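Gripper re-zero, simulated block cell
Satish Pant, Pilletholm

Do this after any change to the gripper model or the tabletop height. Load the cell, pause physics and jog the arm to the hover pose with both fingers open.

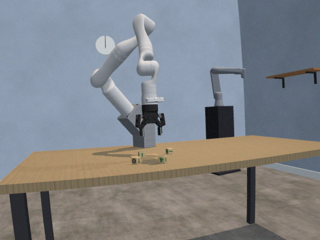 Hover pose, fingers open over the numbered blocks.

Write down the flange height, then zero the finger joints in the config -- not in the viewer, which discards the values on reload. Set the log interval to 48 steps.

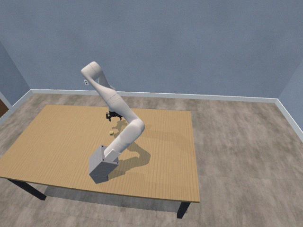 Run 100 open/close cycles clear of the table. If finger drift exceeds 2 mm, restore the July config and start again from the hover pose.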